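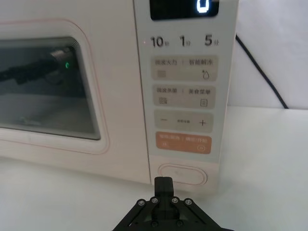

4. Lunch breaks and who takes them

I went into this part of the study expecting a tidy story about time. People at the Risel offices get a fixed break, people at the Gurnby depot don't, so surely the Risel lot would sit down together and the Gurnby lot would eat at their desks. I had half the chapter planned on that basis. Then the diaries came back and I had to bin most of it.

We handed out 400 diaries in February and asked people to note where they ate, who with, and how long it took. At Risel, 62 per cent of the entries were for meals eaten alone. At Gurnby the mood was far more sociable, even though hardly anyone there could say in advance when they'd stop. Dumitrescu, the third firm, sat somewhere in the middle, and I'll come back to it in section 6 as its shift pattern makes a straight comparison awkward. 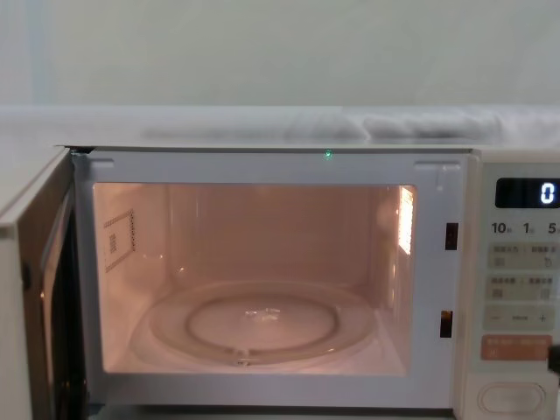
Figure 2. Microwave with the door open.

Queuing is where I think the difference starts. If everyone is let off at the same moment, they all want to heat their food at the same moment, and my Risel diaries are full of grumbles about it (one person wrote "gave up, had it cold" on six separate days, poor thing). An oven like the one in Figure 2, with its single lit cavity behind a single door, is a bottleneck when a whole floor turns up at once. At Gurnby people drifted in by twos and threes, and whoever was waiting tended to chat to whoever was eating.

I don't want to push this too far. The Movirard scale, which we used to score how close colleagues felt to each other, was filled in after the diaries, so friendly people may simply have remembered friendlier lunches. And Gurnby is an older workforce — many of them had shared a break for years before I turned up with my clipboard. Still, when I split the sample by length of service the gap between the sites got smaller but didn't go away, and it held for part-timers too, a group I'd assumed would mostly eat before coming in.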